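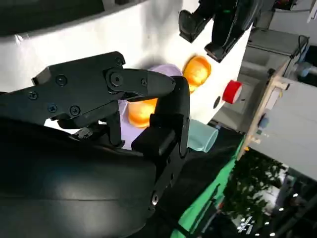
El último ferry a Orkum salía a las 4 y yo seguía en la aduana de Favari con la maleta abierta. Camisas, el abrigo de mi padre, la carta. La funcionaria leía despacio. Demasiado despacio. Afuera pitaban ya. Me fijé en los tornillos —oscuros, sujetos a una placa mate— porque mirarla a ella era peor. Uno grande en el centro, los demás repartidos. Pensé: si los miro bastante rato no me tiembla la mano. Me tembló igual.

—¿Motivo del viaje?

—Una casa.

—¿Suya?

No contesté enseguida. Error. La casa era de mi padre, o del banco, o del mar, según a quién le preguntaras. 4,000 coronas de deuda y una llave que no abría. El notario de Catterall lo había escrito así, sin saludo casi. Habitación arriba, cocina abajo, tejado malo.

Sello. Otro sello. Corrí.

Corrí por el muelle con una manga colgando de la maleta, la gente se apartaba, un perro no. La rampa subiendo. Grité algo, no se qué. El marinero me tendió el brazo y salté, y la carta se fue al agua, blanca, plana, sin hundirse.

—¿Era importante?

—Era la dirección.

Se rió. En Orkum hay una sola calle, dijo, usted pregunte.

Pregunté. Ya de noche, lloviendo. Una vieja en zapatillas me señaló la cuesta sin abrir del todo la puerta. Subí. La llave no abria, claro. Empujé con el hombro y cedió a la primera.

Dentro olía a él. A tabaco y a lana. Sobre la mesa, dos platos puestos.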